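Sorting Table FAQ

Seltdale Toy & Craft Library
Questions we get at the desk, answered fast. Last tidied up in October, so if something's off, tell Lotte Verbeke.

What goes in the sorting boxes?
Small stuff. Balls, beads, caps, pegs, game pieces. Anything bigger than your fist goes on the shelf in the back room. No batteries, no chalk, no food (yes, people ask).

Do the balls go by color or by size?
Size first. Then color if there's room. Blues and grays can share, same for white and cream. Don't spend ten minutes deciding what shade something is.
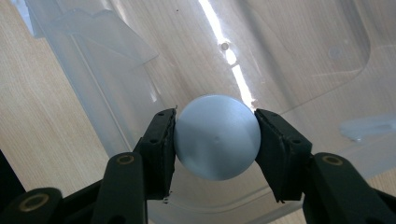

Pale blue-gray ball, smooth, one tiny dimple near the middle.

Is a ball with a dimple damaged?
No. A little dot like a mold mark is fine, back in the box. Cracked, sticky or chewed = reject tub. If you can't tell, reject tub anyway, Edvin goes through it Thursday.

What kind of box should I use at home?
Clear plastic, with dividers and a latch. Tackle box or craft case, either one. See-through matters more than brand. The stepped kind with layers is nicest because the back rows don't hide behind the front ones. Ours came from Mulder but any craft store has something close.

How do I load a tiered box?
Put it near the middle of the table, latch facing you. Open it all the way before you start. Heavy things low, light things up top. Fill the back first and work foward.

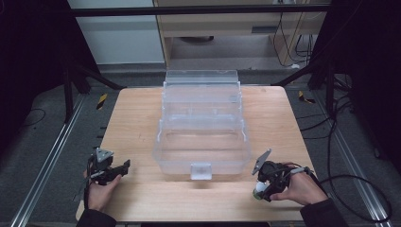 Leave a bit of space in every section too. A packed section won't close right and then somebody leans on the lid and there goes the latch. Two boxes half full beat one that's bulging.

Can I mix round things with flat things?
Rather you didn't. Round things roll over the dividers whenever the box gets carried. Flat things stay put. If you must, round ones at the bottom.

How many pieces in a full set?
194 for the big mixed set, 13 for the small ball set. The number is on the card. Count on the way out and on the way back, please, both times.

What if I'm short when I bring it back?
Up to 5 missing, no charge. More than that, talk to Ruben Hoekstra at the Drerham desk. He's nice about it.

Does the table need anything under it?
No cloth, no mat. Bare wood. Small pieces get lost in a cloth.
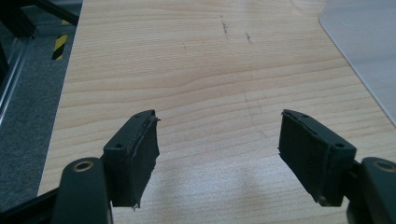 Leen Abou Jaoude

There are marks on the table. Was that me?
Probably not. Thin dark lines on pale wood could be pencil, could be a scratch. Try an eraser first. Then a damp cloth, along the grain. Still there? Leave it. Please no scouring pads, and no nail polish remover, that has happened at Grultcombe and it wasn't pretty.

Can I use wet wipes?
Plain ones, ok. Dry it after. Nothing with bleach in it.

How should the table look when I'm done?
Clear in the middle so the next person can start right away. Box shut, latched, back on the shelf. Check the carpet before you go, beads especially.

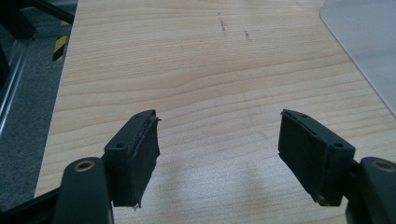

By Ásdís Juhl, table notes

Do I have to wipe it every time?
If you ate near it, yes. Otherwise once a day does it, whoever's last. Wipe with the grain, edges too, thats where the crumbs end up.

Can kids help sort?
Sure, age 5 and up with a grown-up next to them. Under that, the big blocks are in the other room.

Can I drop a set at a different branch?
Yes, Seltdale, Grultcombe or Drerham all take them. Card has to be in the box or we can't check it in.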